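Trarnent Residence – Linens and Tableware: Frequently Asked Questions
Updated 9/27/24

What is supplied with each apartment?
Bed linens, towels and a basic set of tableware are supplied on arrival. Residents of the Cordero wing also receive two table covers. The full list is kept in the folder by the front door.

May I bring my own items?
Yes. Please mark them with your apartment number before sending anything to the laundry room. Unmarked items are held for 26 days at the Flekar Street desk.

How should blue-and-white patterned items be cared for?
Patterned textiles are washed separately, in cool water, without bleach. Patterned dishes are washed by hand with a soft cloth. Scouring pads and powders must not be used on either. If you are unsure which instructions apply, ask at the desk before washing.

What does "botanical" mean on the inventory form?
The word covers any item with a blue print of flowers, leaves and fronds on a white ground. Plain white and striped items have their own lines on the form.

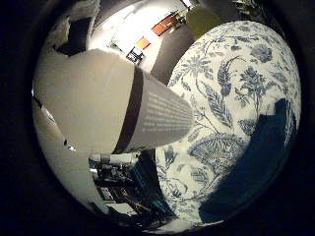 Kvido Doležal wrote to ask whether a botanical item that has faded should still be listed under that heading, as his had gone pale after several years by a south window. It should. Condition is entered in the last column – "good," "worn" or "replace" – and has no effect on the heading.

Can a damaged item be exchanged?
Chips, tears and permanent stains should be reported on Form 58. Replacements come from the Pamosus storeroom and may differ slightly in pattern. Exact matches cannot be promised.

When is the inventory checked?
Once a year, in March. Residents receive written notice and may be present.

Whom do I contact?
Vaughan Quinlan, Household Services, Room 51.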